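Journal > Notebooks > Winter > The gripper work

16th February

Up early, at the bench by seven. Murray had left the heating on low overnight, so the room was bearable for once. Coffee, then straight into it.

The plan for today was more plugging and unplugging. We have plenty of pick-and-place by now, cups and blocks and the folded cloths, and Normand thinks the set is lopsided. He looked through what we had at the end of last week and said the model would come out of it knowing how to lift a thing off a table and very little else. I think he is right. So the power strip has come out, and it will stay out until we have 295 good takes with it.

A good take, for my own reference, because I keep changing my mind: it starts with the fingers open over the table, the target is in view within the first second, the motion is one motion with no dithering, and it ends with the fingers open again. If I fumble and recover cleanly, I keep it. If I fumble and stop to think, I throw it out. Normand wants more of the recoveries kept. Murray wants fewer. I have been splitting the difference, and that is probably the worst choice of all, but it's what the first batch was done on and I don't want to change the rule in the middle.

Morning went to reaching only. No plug at all, just bringing the open gripper in toward the strip from different sides, pausing, and backing off. It is dull work and my wrist knows about it by ten. Murray asked for these. His argument is that most of the bad behavior we saw in December came in the last few inches before contact, where the arm would drift or slow down as if it had lost the thing it was after, and that the old takes rush through that part. A person's hand does rush through it. You look at the socket, and your hand is there. So I made myself go slowly and evenly, and I tried to vary the height.

I also tried moving the strip between takes. I have a bad habit of putting it back in the same place, square to the table, as if I were setting out cutlery. After a while I started giving it a shove with my eyes shut. That worked better than trying to be random on purpose. The cable drags it back a little each time, so it does have favorite spots, and I should tape the cable down at different points tomorrow to break that up.

Stopped before lunch to check the clips on the laptop. Two things to note. First, the fingers show up very dark against the table and the tips are easy to pick out, so no complaints there. Second, the shadow from the gripper is in nearly everything. I asked Normand if it mattered. He said the real arm will throw a shadow as well, so leave it in, but take some with the lamp moved to the other side so the system doesn't start treating a shadow on one side as a fact of life. Fair enough. I'll do a lamp-left block and a lamp-right block and write down which is which.

Lunch was soup from the place on the corner. It has gone up again.

Afternoon was the plug itself. I used the flat one off the desk lamp to begin with, then a bulkier adapter. The flat plug is easier to hold but harder to line up. It sits low between the fingers and twists if I grip it off center, and then the prongs come in at an angle and catch on the edge of the socket. I can feel it catch through the handle. The system can't feel anything yet, it only gets the view and the width of the grip, so I wonder how much of what I'm doing comes across at all. When it catches I back off a hair and turn my wrist, and I do it without looking for anything. There may be nothing in the picture that tells you to do that. I raised this with Murray and he said he had been worrying about the same thing, and that Nendness might need a force reading before it can do plugs properly. Nendness is what he calls the model. I have stopped asking why.

The adapter went better than I expected. It fills the grip, it can't twist, and it is heavy enough that I slow down without thinking. Pulling it out again is another matter. The strip comes up with it. You need a second hand to hold the strip down, and there is no second hand in this setup, so for now I've been wiggling it side to side until it lets go. It looks awful but it is what one gripper has to do, so I kept those takes and put a mark next to them in the log.

Normand rang from the Doucette office halfway through to ask how many we had. I told him I'd count at the end. He wants a figure for the people at Tidevico, who are paying for this stretch of it and would like to hear a number from time to time. The target in the agreement is 2000 takes over the whole winter, all tasks together, and we are ahead of where we said we'd be, mostly thanks to the cups. Cups go fast. I could do cups in my sleep and some mornings I think I have. The plugs are going to drag the rate down and I said so. He didn't seem bothered. He said a small pile of hard ones was worth more to him than a big pile of easy ones, and could he have that in writing from me so he could pass it along. So I wrote him a short note.

One stupid loss. I recorded a run of takes with the width sensor unplugged. I had knocked the connector when I shifted the stool and didn't look at the readout until I noticed the line was flat. Those are no use to anyone, because the system would learn that the fingers never close. Deleted the lot. Over 3 hours of work today was good and that one run was not, so I shouldn't sulk, but I did for a bit. I've added a line to the start-of-block list: open and close once, watch the number move, then begin.

The list as it stands now, copied here so I have it in one place:

- Charge checked, storage checked.
- Lens wiped.
- Open and close once, watch the number move.
- Lamp side written in the log.
- Strip shoved, cable wherever it falls.
- First take of the block is always a reach with nothing in the fingers.

That last one was Murray's idea and I didn't see the point of it until this afternoon. It gives you a plain view at the head of each block, with the fingers apart and the strip sitting where it is going to be, and when you go back through the files you can tell in a moment what kind of block it is. I've started to like doing it. It is a bit like clearing your throat.

Labels took up the end of the day. We describe each take in a short sentence, and the sentences have been getting away from us. I had written "reach for strip," "go to power strip," "approach the white strip," and "move gripper to strip" for what is the same motion. Murray says some variety is good, because people will ask for things in different ways. But mine wasn't variety, it was me forgetting what I'd typed before. We settled on one fixed sentence per task for the main label and a second field where we can write it however we please. I went back and fixed the fixed ones. I still need to go through the second field for the older cup takes, where I had clearly run out of patience and typed "cup" for whole stretches.

Talked with Murray at the door about the Lurnia bench. He wants to carry the whole thing over there for a spell, so that the takes aren't all from one table in one room. I'm for it. The light over there is worse and the table is brown, and both of those are good reasons to go. The trouble is the drive and getting the gear in and out of the car. He thinks 3 trips, I think more. We left it there. Normand will have to say yes to the fuel in any case.

Wrist is sore along the outside, not the thumb side. I've been holding the handle too tight on the slow reaches. Will try it with the foam sleeve on tomorrow, and swap hands for a block if that doesn't help. Left-handed takes would come in at a different angle anyway, and we hardly have any of those.

Supper late. Read a few pages and gave up.

The opening take of the lamp-right block, pasted in for the log:

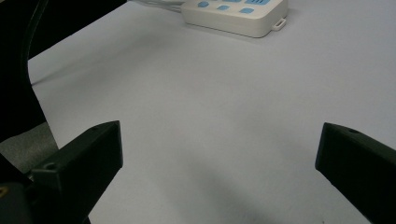

For tomorrow

Tape the cable at a new spot each block. Foam sleeve. Lamp-left in the morning while I'm fresh, adapter pulls after lunch. Ask Normand about a clamp for the strip, and whether clamping it would be cheating. Back up the drive before anything else, as I said I would yesterday.

Contact | Copyright, all entries the author's own | Back to top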